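Footbridge and trail repairs finished at Bidemach Creek

Walkers can once again follow the full loop trail beside the state highway at Skelelville, after a $185,000 repair project that closed part of the path since spring.

The work centered on the footbridge over Bidemach Creek, where the old timber deck had become too soft to carry foot traffic safely. The bridge has a new deck, new handrails on both sides and a non-slip surface on the approaches. A low section of trail on the east bank, which flooded after most heavy rains, has been raised and given a gravel base.

The bridge is 110 feet long and links the highway pull-off on the west bank with the quieter side of the creek. It was built as part of a road widening project, when the highway was moved closer to the water and the original footpath was lost. Until the closure it was the only crossing for people on foot between the pull-off and the village of Aryee.

Contractor Prallovska carried out the repairs for the county highway department. The company also cleared brush along the shoulder, replaced a culvert under the pull-off and reset the guardrail where the bank had started to slip.

Most of the heavy work was done at night to limit delays on the highway. One lane was closed between 9 p.m. and 5 a.m. while the deck sections were lifted into place by crane. Daytime traffic was not affected apart from a short period when the pull-off was used to store gravel.

The department said the cost was met from its regular maintenance budget, with a smaller share coming from a county fund for trails and public access. No further lane closures are planned at the site this year.

As well as the repairs, the project included planting on the strip of ground between the guardrail and the trail. More than half of the trees there were put in when the road was widened and had grown too close together, leaving little light for anything underneath. Crews thinned them over the winter and left the cut trunks in piles for insects and small animals.

Six kinds of native shrub have been planted in the gaps, along with a wildflower mix on the raised bank. The shrubs were chosen for their berries and for their ability to cope with road salt. The wildflowers are not expected to make much of a show until their second summer, and the department is asking people to keep dogs off the seeded ground until it has filled in. 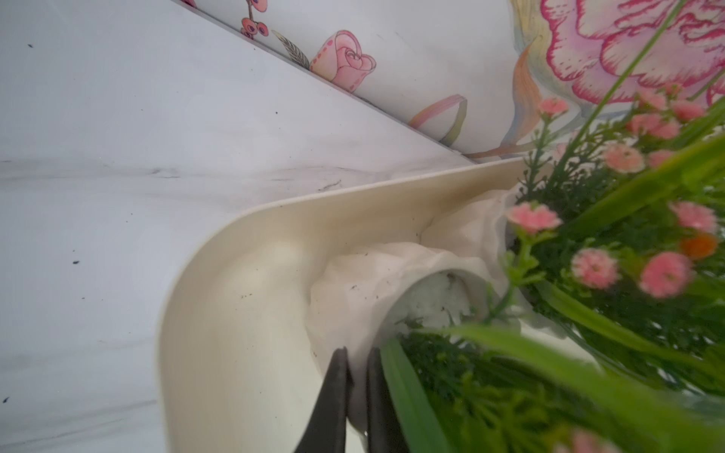
Flowers and berries on a patterned wallpaper.

Bird life along the creek was surveyed before the thinning began, and the survey will be repeated next year. Work near the water was stopped during the nesting season, one of the conditions of the permit and the main reason the job took longer than first planned. The bridge had been due to reopen in July.

Over 20 new trees will be planted farther back from the road in November, on a slope that was used as a work area. They will replace those taken out beside the pull-off, where roots had begun to lift the pavement.

The pull-off itself has been resurfaced and marked out again. It has space for cars only, and trucks should continue to use the rest area on the south side of Skelelville. Two benches have been put in at the head of the trail, with a map board showing the loop and the side path to Aryee.

The loop takes less than an hour at an easy pace. The west bank is level and has a packed stone surface as far as the bridge. The east bank is steeper in places and can be muddy after rain, even with the new gravel, and is not suitable for wheelchairs or strollers beyond the first bend.

Signs for the temporary detour along the highway shoulder are being taken down this week. Walkers who have been using the shoulder are asked to return to the trail, which now has its own crossing at the pull-off entrance with a painted crosswalk and warning signs for drivers.

The trail is open from sunrise to sunset. There is no charge for parking, but vehicles may not be left overnight. Problems with the bridge or the path can be reported to the county highway department by phone or through its website, and callers should give the number on the nearest marker post.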